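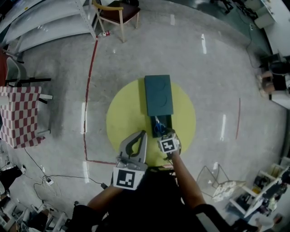
Schere mit blauen Griffen in der schwarzen Box, dahinter der petrolfarbene Kasten: Aufräumen bei Penutar.

Bei Penutar wird gerade umgeräumt, und ich muss sagen, ich bin ein bisschen begeistert! Die Gemeinschaftswerkstatt in Skasimcombe bekommt ein neues Ordnungssystem, und zwar eines, das auf dem Fußboden anfängt. Auf dem grauen Beton ist ein großer gelber Kreis aufgemalt, und alles, was noch keinen festen Platz hat, kommt erst mal da hinein. Schachteln, Scheren, was eben so herumliegt (und in einer Werkstatt liegen bekanntlich 1001 Dinge herum). Erst wenn feststeht, wo etwas hingehört, darf es wieder raus.

Die Idee stammt von Joaquín Toledo, der den Raum seit April betreut. Er hatte vorher eine Liste gemacht und kam auf 133 Posten, die in keinem Fach und auf keinem Plan auftauchten. Die Hälfte davon war Kleinkram, meinte er am Telefon, aber gerade der Kleinkram sei ja das, was man dann sucht. Scheren zum Beispiel. Die sollen künftig in offenen Boxen liegen, damit man sie beim Vorbeigehen greifen kann und keinen Deckel aufmachen muss. Finde ich gut, bei mir zu Hause verschwinden Scheren grundsätzlich in Schubladen, aus denen sie nie wieder auftauchen.

Größere Kästen mit Deckel bleiben geschlossen und bekommen ein Schild an die Schmalseite. Das Etikettenmaterial kommt von Itico, die haben der Werkstatt einen Restposten überlassen. Wer mitmachen will, schreibt bitte gleich lesbar - die alten Schilder konnte angeblich nur noch der lesen, der sie geschrieben hat.

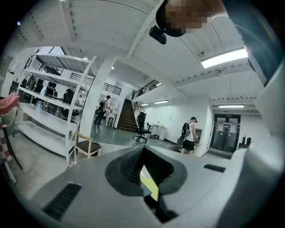

Für die Regale gibt es auch schon einen Plan. Schweres kommt nach unten, was täglich gebraucht wird auf Griffhöhe, und ganz oben soll nur lagern, was man höchstens einmal im Jahr in die Hand nimmt. Bis dahin gilt: lieber ein Brett leer lassen als es vorschnell vollstellen. Ich hätte da ja sofort losgelegt und alles irgendwo hineingeschoben, aber Joaquín ist da streng. Jedes Fach bekommt eine Nummer, und die Nummer steht dann auch auf der Liste am Eingang.

Fast 12 Wochen sind für die ganze Aktion eingeplant, der laufende Betrieb geht nebenher weiter. Wer Werkzeug ausleihen möchte, kann das also wie gewohnt tun, sollte aber ein paar Minuten mehr mitbringen, weil manches eben noch auf seinen Platz wartet. Die Nähgruppe Lò behält ihren Termin und ihre Ecke, das war einigen wichtig und ist jetzt fest zugesagt.

Gesucht werden übrigens noch stapelbare Boxen ohne Deckel, gern gebraucht, nur sauber sollten sie sein. Abgeben kann man sie ab 6 Uhr abends direkt in der Werkstatt. Ich habe selbst noch zwei im Keller stehen, die bringe ich nächste Woche vorbei - und schaue dann gleich mal nach, wie voll die Regale inzwischen geworden sind.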